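# Grernska Tanui seat shell, circuit and club racing

Fits most tin-top race cars with a flat floor and a driver who has stopped growing. Ships from our unit on weekdays. Price per shell, brackets sold separately, as is the custom in this trade and the cause of half our email.

## What it is

The Tanui is a fixed-back composite seat for closed-cockpit cars: one-make cup cars, club touring cars, track-day hatchbacks that have lost their carpets. It has head restraint wings, five harness slots and side-mount points on both flanks. There is no recline. If you want to recline, there is a folding chair in the paddock.

We started making it after Dennis Waweru, who drives a cup car far better than he looks after his lower back, handed us his old seat and asked if we could build the same thing without the lump. The lump was a mounting boss. It had been pressing on him for two seasons, and he had been blaming the curbs.

## Sizes

Two sizes, Regular and Wide. The numbers below are measured inside the shell with the pads out.

| | Regular | Wide |
|---|---|---|
| Hip width | 397 mm | 460 mm |
| Pads included | Yes | Yes |
| Side mounts | Yes | Yes |
| Bottom mounts | No | No |

Measure yourself in your race suit, sitting down, on a hard chair, with a book held flat against each hip. Have somebody else read the tape. Drivers who read their own tape order the Regular, and then we get to meet them twice.

If you land between the two, buy the Wide and the thicker hip pads. A seat that is slightly too big can be padded. A seat that is slightly too small is a shelf.

## Fitting

Allow a full evening. The catalog says two hours, and the catalog was written by me before I had fitted one in a car with a roof.

1. Strip the old seat and rails. Clean the floor around the mounting points and look for cracks.
2. Bolt the side brackets loosely to the shell first, then lower the whole thing in through the passenger side. The driver's side has the wheel, the door bars and your temper in it.
3. Sit in it with your helmet on. Check the gap to the cage and the roof before you tighten anything.
4. Set the angle, get out, get back in, change your mind, set it again.
5. Torque the bolts to the figure on the bracket sheet. Mark each head with paint.
6. Route the harness last, shoulder straps through the upper slots and as close to level as your cage allows.

Use the bolts we supply. We know you have a jar of bolts. Everybody has the jar.

One seat per driver is the ideal. For endurance cars with a shared seat, fit the Tanui to the widest driver and make up inserts for the others. Label the inserts. At a wet November meeting last year I watched a crew put the tall driver's back pad in upside down during a stop, and he did his whole stint with his chin on his chest – fourth in class, mind you, and he now asks whether we could supply it that way.

## Pads and covers

The pad set has seven pieces and attaches with hook-and-loop strips. Covers come off and can be washed cool, then hung up. Please don't tumble them. The foam survives, but the strips collect every bit of lint you own and after that they hold on to nothing.

Colors are black, and a dark gray that most people also call black. We did a run in red once and sold a respectable number to people who then asked for black covers. 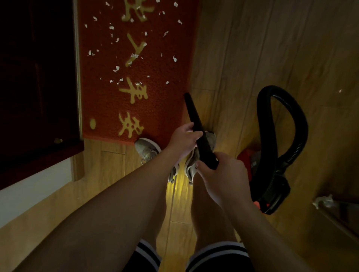
Replacement pads are sold singly as well as in the full set, so if the left hip goes first (it usually does on clockwise circuits, where you spend the day leaning on it) you can change that one and leave the rest alone. Quote the batch number from the label on the back of the shell. Pads from the early Sevia seat don't match, despite what you may read on the forums.

## Extras

- **Zeltasier side brackets**, steel, pair. Slotted for height and angle. Not optional in any real sense.
- **Hip pads, thick**, pair. See above about optimism.
- **Lumbar insert**, one piece. Dennis runs two and won't discuss it.
- **Harness slot trims**, set. They stop the webbing from rubbing on the shell edge.

## Before you order

Check your series rules for seat approval, expiry dates and bracket types. Rules differ from club to club, and scrutineers differ from each other. We're happy to send paperwork ahead of a meeting if you ask before the Thursday. Asking from the scrutineering line, on a phone, with the man standing next to you, has a poor record.

Returns are accepted on unused shells with no holes drilled in them. "Just one small hole" is a hole.

Part number 1509 for the Regular; add W for the Wide. Page last updated 2024-02-03, when the bracket sheet was corrected. If yours still shows the bolts going in from the inside, throw it away and ask us for a new one.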